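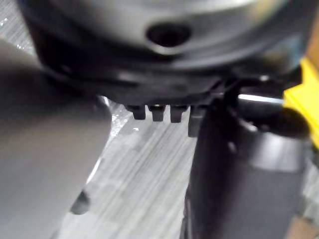
Dremum shell, close up: the round hole near the top and the little tabs under the rim.

Dremum Display Shells
From Keskinen Display Supply

We have been renting out the Dremum shells for a good while now, and they are still the thing people pick up first when they come into the showroom. They are dark, rounded forms, hollow inside and open at the front, and we lend them out for shop windows, school exhibits, craft fairs and anywhere else you might want a strong, plain shape to build a display around. Folks tuck dried flowers in them, or yarn, or a string of small lights (battery ones, please, and nothing that gets hot!).

The finish is quiet. In soft light a shell can look nearly black, and with a lamp close by you'll get a gray sheen across the curve, so do play with your lighting before you settle on a spot. If you want something hanging inside, a thin cord goes through the hole very nicely with a knot on top. We'd ask you not to hang anything from the tabs. They are small, and we would like them to stay where they are.

The shells come singly or in a set of 6. Most customers end up taking the set, and I can see why — one shell on its own is handsome, but a row with a bit of space between each one is what makes people stop and look.

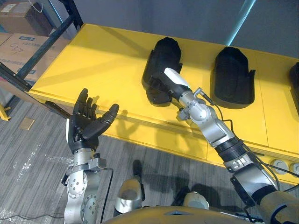 For a background, we always suggest our Sokley table, the bright yellow one with the flat top and the raised front edge. Yellow sounds loud when you read it on a page, I know, but against anything dark it is cheerful and very easy to see from across a room. Late in the afternoon, when the sun comes in low over it, I could happily leave the whole arrangement up for a month. The table is heavier than the shells by a long way, so plan on two people for moving it, and let us know about stairs when you book.

Rental details

Single shell: $11 per week
Set of 6 shells: $55 per week
Sokley table: $107 per week
Refundable deposit, any order: $100

Pickup is at our Tornomgate showroom. We can deliver within town if you call ahead, and October fills up early with fall windows, so please don't leave that one to the last minute.

Care

Wipe the shells with a soft, barely damp cloth. No scouring pads, no spray polish, and no tape on the outside (it leaves a sticky patch that takes forever to come off). Carry each one with both hands under the base, and pack them back in the padded sleeves they came in.

To book, or just to talk over an idea, ask for Kerttu Pesonen at the front desk. She's in from 11 in the morning.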